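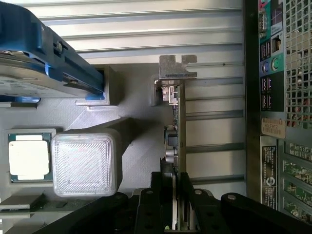
Birdie Okafor wrote back after the open day that she'd like the card step slowed right down, her group at the back couldn't tell when the grip ended and the pull began. Fair. Slower speed setting is on the todo list below.

Trirnwood open day, PC teardown demo
README, working copy

What's in here
Notes and recordings from the Sunday demo at Trirnwood. Arm with two-finger gripper, desktop towers, lid off. Visitors picked the next part from a short list, operator drove. 32 recordings kept out of 60. The rest are aborted starts, wrong part called, or somebody leaned on the table.

Folders
curnon/ first bench, expansion cards
wiriya/ second bench, memory and small parts
notes/ visitor comments, typed up the same evening, spelling not checked
old/ ignore

Bench names are just bench names. Don't read anything into the order.

How a session ran
Operator parks the arm over the case. Visitor calls a part. Operator lines up, closes fingers, waits for a nod from the bench lead, goes. Stop button stays with the bench lead the whole time, not the operator. We swapped this once in the morning and it was a bad idea.

Sessions were capped at 11 minutes, then the next group. Cap is a pain if you want a full teardown in one file. There isn't one.
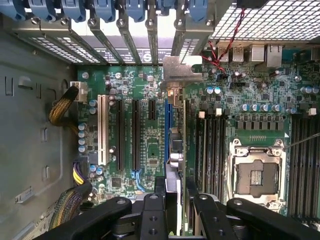
Gripper over the open case, CPU socket empty.

Labels
Each recording has a part name, a bench and a result. Result is one of: done, partial, stopped. "Partial" means the part moved but a person finished it. Labels were entered by whoever was free so definately check them before you train on anything.

Part names are what the visitor said, then mapped by hand. "Green stick", "ram" and "memory" all go to memory. "Card" was left as card, we did not try to guess which kind.

Known problems
- clocks on the two benches don't agree, line up by the first gripper close
- 3 recordings in wiriya/ have no result, left blank on purpose
- audio stripped everywhere, visitors talking
- cables. A lot of stopped runs are cables. No seperate label for it yet

Not for
Speed comparisons. Operators changed all day and half of them had never driven the arm before lunch.

Todo
- slow mode for cards (see Birdie's note)
- bigger screen for the back row
- move Gadau scripts into this repo, they still point at the old folder names
- cable label

Use it inside the group for now. Ask before passing copies on.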